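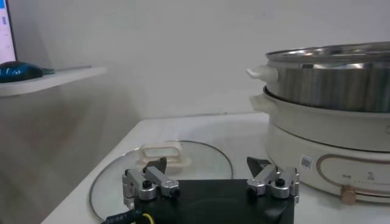 Why is the lid of a household steamer taken off before the buns are moved?
The underside of the lid collects condensed water during steaming. Drops that fall on a bun leave dull, sunken spots, so the lid is lifted level, carried clear of the basket and set down on the table before any bun is touched.

3.2 Steaming and transfer

All batches were steamed in the same Trorix electric steamer at the Sandotlow test kitchen in December. The cooking base was filled with 300 ml of tap water for each batch and emptied afterward. Dough was made from Merkora plain flour, dry yeast, sugar and water, and was shaped by hand by one person (Nii Abugri) to limit variation in surface tension. Shaped pieces proofed under a damp cloth for 30 minutes. They were then placed in the basket with a gap between neighbors – buns that touch during expansion tear at the contact point, and torn buns were excluded from the skin scores.

The steamer was switched on with the lid in place and the water cold. A cold start gives a slower rise in temperature than loading over boiling water, and it is the method most home cooks in our earlier survey reported using. When the heating period ended, the power was cut and the lid stayed on for a further 2 minutes. Buns were then moved to a round white plate one at a time.

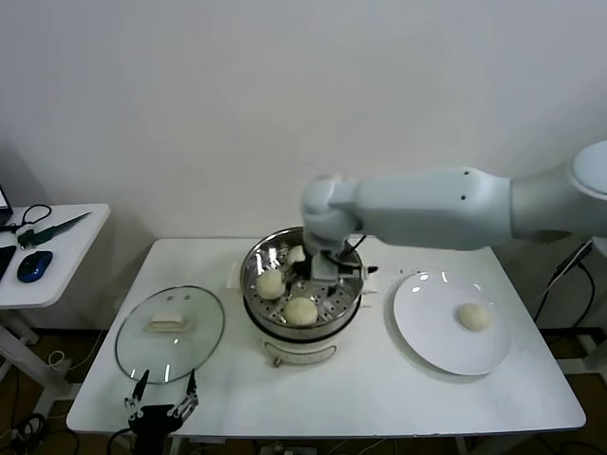

The order of removal was drawn at random for each batch, as the last bun out spends longer over the hot water than the first. Each bun was gripped at the sides and lifted straight up. Sliding a bun across the perforated bottom was not permitted, given that the base is the softest part and sticks lightly around the holes. Buns on the plate were kept apart until the skin had set.

Skin condition was scored by eye on three features: smoothness, color and collapse. Base condition was scored after the bun had been turned over. Mass was recorded on an Odoi bench scale before proofing and again after transfer. Of the batches prepared, 29 met the conditions above and were retained for analysis.

Steam made visual checks difficult in the period right after the lid was lifted. Scores were therefore taken at the plate, under the fixed ceiling light, and never at the basket. The door of the kitchen was kept shut throughout; a draft across the open basket cools the upper surface unevenly and can wrinkle the skin on one side.

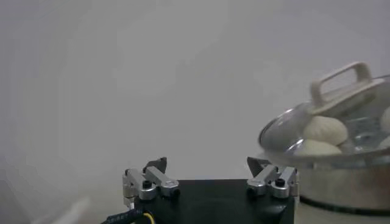

Figure 2. Steam around the stainless-steel steamer pot.

Between batches the basket was rinsed, brushed along the underside of the holes and dried. Starch film left in the holes narrows them and reduces steam flow to the buns above. The lid was wiped on both faces, with extra care at the metal rim, where water tends to stay. The table was wiped down last.
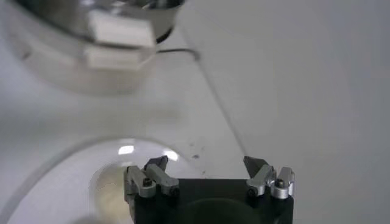
Can buns be left in the closed steamer until they are needed?
Buns left under the lid continue to take up moisture from the water below, and their bases become sticky. For short holding periods, a plate loosely covered with a dry cloth is preferable.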